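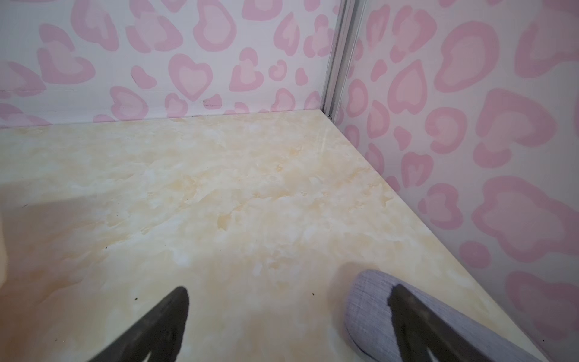
Selon Obed Ayaaba, une pince qui refuse de lâcher une grappe de raisin reste préférable à une pince qui la lâche sur les pieds de quelqu'un, mais il aurait aimé ne pas avoir à choisir. Tromel partage ce point de vue et annonce la suspension immédiate de la version 2 de Wedidis, son logiciel de commande pour cellules de manipulation à deux bras.

STIRKUNECK, novembre - Le défaut tient en une phrase, ce qui est toujours vexant. Dans certaines conditions, l'ordre d'ouverture envoyé à une pince est bien reçu, bien enregistré, bien confirmé à l'écran, et la pince reste fermée. Le journal de bord indique alors « objet déposé ». L'objet, lui, est toujours entre les doigts.

L'anomalie a été relevée sur la cellule Erdős, où Tromel met ses bras à l'épreuve avec du raisin, des avocats, une pomme et quelques articles de bureau. Une série de 109 cycles de prise et de dépose était prévue pour la matinée. Au 43e, le bras droit a annoncé une dépose parfaitement réussie, puis il est reparti vers sa position de repos avec son chargement. Le bras gauche, que le logiciel croyait seul sur la zone, s'est avancé. Les deux pinces se sont touchées à faible vitesse. L'arrêt d'urgence a été actionné à la main, par une opératrice qui se tenait à portée du bouton et qui avait, dit-elle, commencé à trouver le bras droit un peu sûr de lui.

Il n'y a eu aucun blessé. Un support de caméra a été faussé. Le raisin a été déclaré apte à poursuivre les essais.
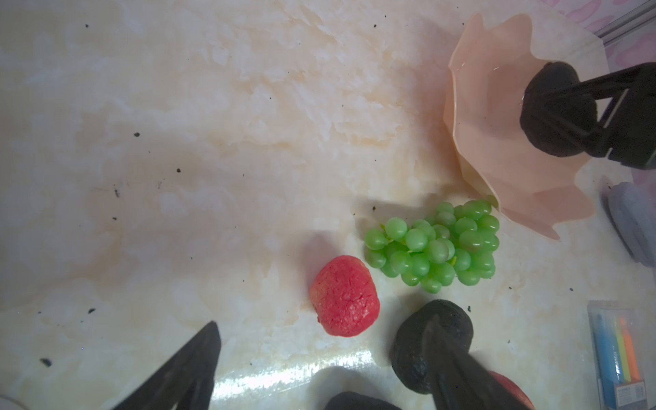 Crédit photo : Tromel, cellule d'essai Erdős. Reproduction libre avec mention de la source.

L'analyse a pris cinq jours, dont deux passés à soupçonner le matériel. Les moteurs ont été démontés, les câbles permutés, les patins des doigts changés. Tout fonctionnait. L'erreur se trouvait dans une fonction ajoutée à la version 2 pour gagner du temps : au lieu d'attendre la mesure d'écartement des doigts, le logiciel considérait l'ouverture comme acquise dès l'envoi de la commande. Quand les deux bras sollicitaient le bus de communication au même instant, la commande pouvait se perdre. La confirmation arrivait quand même, avec une ponctualité que nos équipes commerciales avaient d'ailleurs saluée dans la brochure.

Tromel reconnaît que ce raccourci n'aurait pas dû passer la revue de sécurité. Il y est passé parce que les essais de validation avaient été menés un bras à la fois, sur un produit dont l'intérêt est d'en avoir deux.
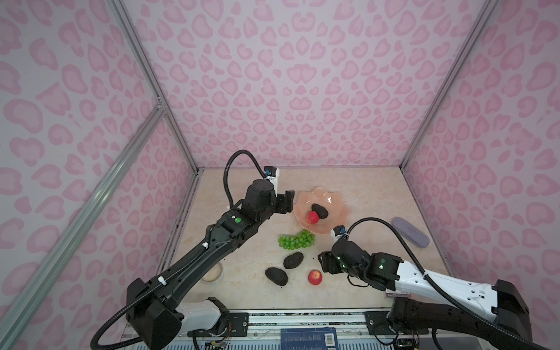 Le risque principal n'est donc pas la chute d'objet. Il vient de la carte d'occupation partagée, celle qui dit à chaque bras où se trouve l'autre et ce qu'il transporte. Une seule fausse dépose suffit à la rendre inexacte, et elle le reste jusqu'au redémarrage. Les trajectoires calculées ensuite sont impeccables, pour une table qui n'existe pas.

Les exploitants de Wedidis sont invités à prendre les mesures suivantes :

Revenir à la version 1, qui est plus lente et qui regarde ses doigts avant de parler.

À défaut, désactiver le mode simultané et faire travailler les bras en alternance.

Couper l'alimentation des bras avant toute intervention manuelle dans l'enceinte, y compris pour ramasser « juste un petit truc ».

Conserver les journaux de bord en l'état et les transmettre au support technique. Les lignes « objet déposé » suivies d'un courant moteur non nul nous intéressent tout particulièrement.

Un correctif est en cours d'essai à Stirkuneck. Il rétablit la mesure d'écartement, ajoute une vérification du courant dans les doigts et bloque les deux bras si les deux valeurs se contredisent. Chaque cycle y perd un peu de temps. La direction commerciale en a été informée avec ménagement - elle se remet. 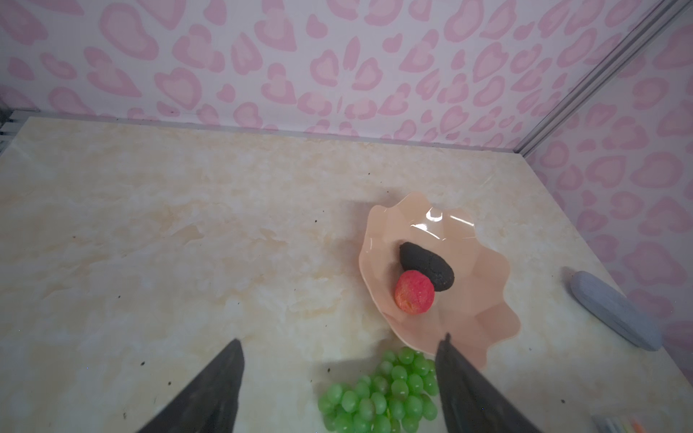
Peut-on continuer à utiliser une cellule à un seul bras sous la version 2 ?
Tromel le déconseille : la collision entre bras est alors exclue, mais une fausse confirmation de dépose reste possible, et un opérateur qui s'y fie peut approcher la main d'une pince encore chargée.

Le correctif sera distribué sans frais à tous les exploitants, après une nouvelle série complète sur la cellule Erdős, menée cette fois avec les deux bras en service. Aucune date n'est avancée. La précédente avait été tenue, et l'on a vu le résultat.

La brochure de la version 2 est retirée du site. Les exemplaires imprimés peuvent être retournés à Tromel, service support Wedidis, Stirkuneck, qui accueille également les journaux de bord, les questions et les reproches.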